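Iston Small Item Storage – Household Guide
Section 6: Packing charging cables in a clip-lid box

This section covers white or coloured charging cables, earphone leads and small adaptors. For extension leads and anything with a mains plug, see Section 7.

You will need a clear plastic food storage box with a clip-down lid, and a table with enough free space to lay the cable out. The Brosine 700 ml box takes one long cable or two short ones.

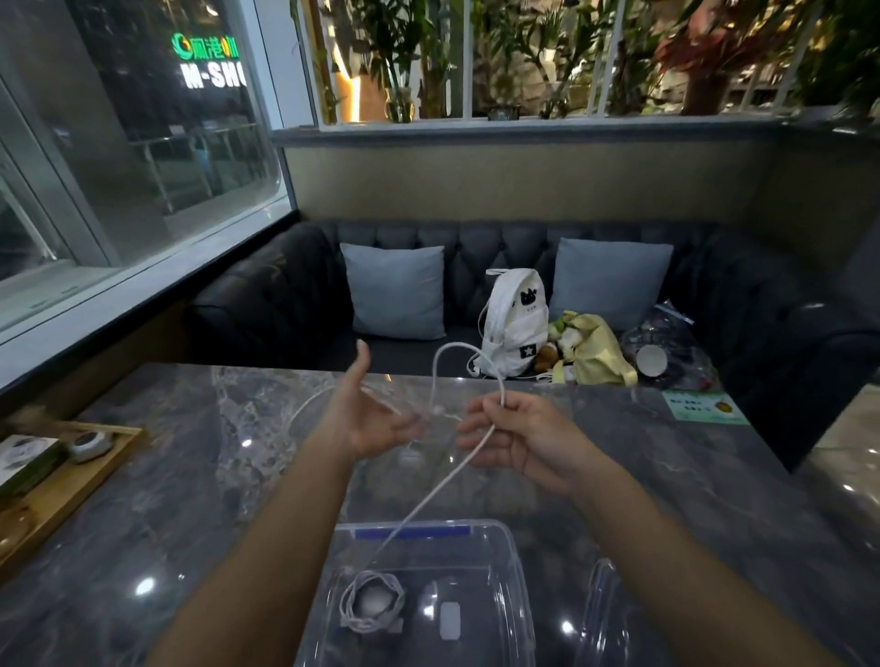
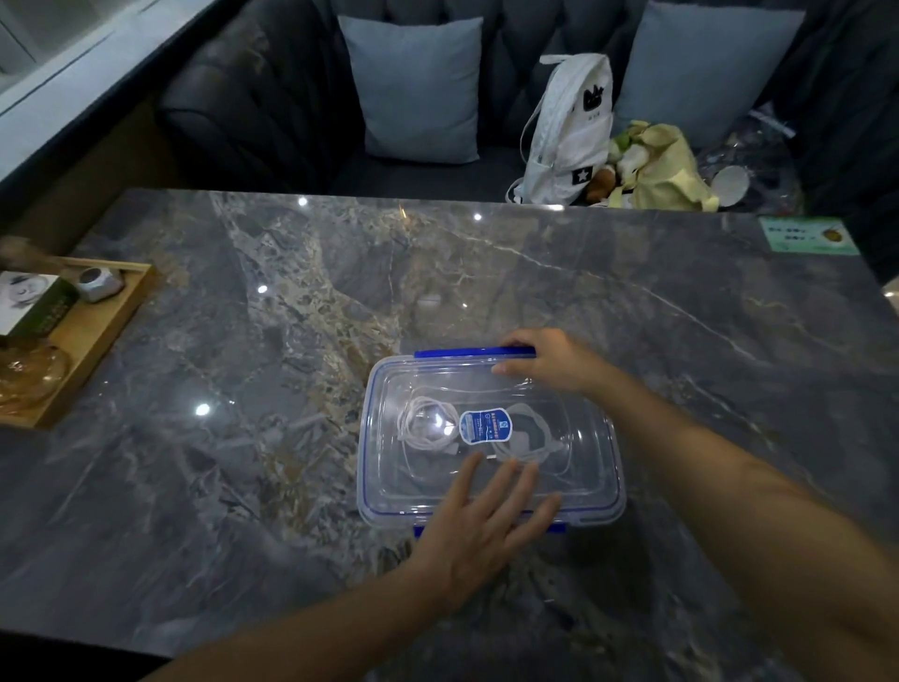 Figures 6.1 and 6.2. White cable and clear plastic box on a marble table.

Before you start

Unplug the cable at both ends. Wipe it with a dry cloth and check the outer cover from end to end. If the box has held food, wash it and leave it open overnight.

CAUTION: Do not store a cable that is split, scorched or bent sharply at the plug. Throw it out at a recycling point.

Coiling

1. Put the box on the table near you and take the lid off.
2. Lay the cable out and undo any knots. Work from the middle of the knot and do not pull on the plugs.
3. Hold one end in your weaker hand. With the other hand, bring the cable round in loops as wide as your palm.
4. If the cable starts to twist, let the loose end hang and turn until it settles, then carry on.
5. Stop when a hand's length is left. Tuck it through the loops once. Do not tie it.

NOTE: Wire ties and elastic bands are not needed. Bands go sticky in a warm cupboard and mark white cable.

Filling and closing

6. Lower the coil into the box and lay the plug on top of the loops.
7. Place any adaptor beside the coil – never underneath it.
8. Set the lid on and check that no cable is caught along the rim.
9. Press the lid down with a flat hand and close the clips, one side and then the other.

If a clip will not close, the coil is too high. Open the box, flatten the loops and try again. Forcing the clip can crack the hinge, and Brosine lids are not sold separately.

Write the contents on a paper label and stick it to the short side, where it can be read when boxes are stacked. Keep boxes away from radiators and direct sun.

Text: Tươi Đào. Checked by Fatos Hoxha, April 18, 2021.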